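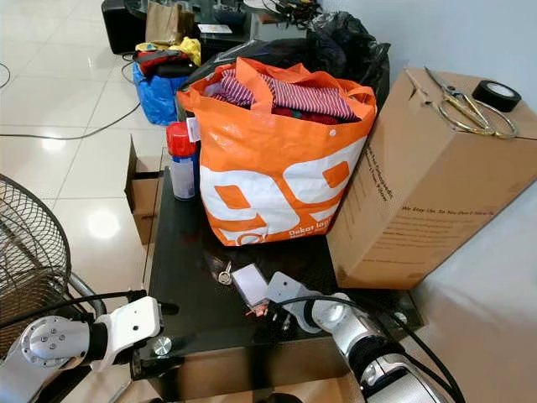 Re: [shared-shop] Two arms on the table, and what I'd want to see before spending more

List: Bolimcombe Shared Workshop, robots and automation
Subject: Re: Two arms on the table
Attachments: 2

I've read the message below three times and I still can't find the part where the thing does a job. Quoting it in full for those who only joined in December.

> Hi all,
>
> Good news on the two-arm build. Both arms now come up together on the
> Salian controller and I can drive them from the headset without the
> left one dropping out. I've moved everything to the glass table because
> the bench was too high for the shoulders.
>
> Plan from here: clear the table. Everything on it gets picked up and
> put somewhere sensible, by the robot, with no help. I want real
> household stuff and no foam blocks. Once that works by remote I'll
> record 40 runs and train on those, and I think we could have it
> doing the table by itself before the spring open day.
>
> I'd like to ask the group for a second hand with fingers to replace
> the other gripper. The Ralska people have a kit. I think it would
> make the keys a lot easier.
>
> Comments welcome.

Comments, then.

First, the table. I have nothing against real household stuff, and I was one of the people who complained about the foam blocks. But look at what is on there. You have a big soft bag of clothes, a tall carton, a spray can and a key, all on black glass. Those are four different problems. The bag is wider than any hand you own can open, so it has to go by the handles, and the handles fold over the clothes. The carton has scissors lying on top of it, so if an arm tips the carton the scissors come down as well. The can is the only thing I'd call a fair test of a single grasp. The key is flat metal on flat glass, and I have trouble with that one myself when my nails are short.

Second, the glass. We went through this with the Vimham arm and I'd have thought the lesson stuck. Depth cameras do badly on shiny black surfaces. They see the ceiling lights, or they see nothing and fill in a guess. Your floor is glossy white tile, so the same trouble is waiting if anything gets put down there. Before you record one run, throw a dull cloth over that table and try again. If the results get better, you've learned something for the price of a cloth. If you want the glass back later, fine, but then you'll know what it costs you.

Third, the 40 runs. Forty runs of what? If it's forty runs of the whole table, you have forty long recordings in which every mistake is a different mistake. If it's forty runs of the spray can, I'd believe a policy might come out of it that picks up that spray can, standing about where it stood. I went back to the notes from the Vimham project and they had closer to 3000 short clips before they would let anyone stand near it, and all it did was move cups. I'm not saying you need that many. I'm saying forty is a number somebody picks when they want to be finished by a certain day.

Fourth, the hand. I looked at the second picture for a good while.
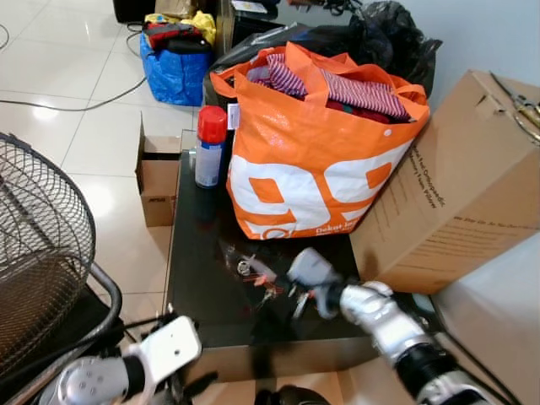 Right hand near the keys, can and orange bag behind.

The fingers are near the keys. I can't tell from a still whether they ever closed on anything, and your message doesn't say. Did they? How many tries? If the hand you already have gets the keys one time in ten, a second one won't help, and I'd want the money kept back. If it gets them most of the time, write that down and send it round, and I'll stop grumbling and vote for the kit.

A few smaller things, in no order:

- There's a fan standing right beside the left arm. The grille is wire and the gripper can reach a good way out. Move the fan or put a limit in the software. I'd do both.

- Black cable across the tile, again. Tape it down or run it along the wall.

- Take the scissors off the carton. They can come back when the arms have earned them.

- What is the stop button wired to? Your last two messages don't mention one. If it only pauses the Salian controller, that is a request to stop and I don't count it. I want it to cut power to both arms, with something to keep them from dropping on the table when it does.

- Where is "somewhere sensible"? You never say where things go. There's a blue bag on the floor that already looks full. Pick a bin, mark a spot for it and leave it there.

Here is what I'd support. The can, the cloth on the table, one arm, one bin. Do it 12 times by remote with the clock running, and report every try including the ones where you reset and pretended it didn't count. We've all done that. If it goes well, add the carton with nothing on top. Leave the bag of clothes until last and the key until after that.

I'm in the shop most evenings after 7 pm and happy to sit by the stop button, if there is one. I'll bring the cloth.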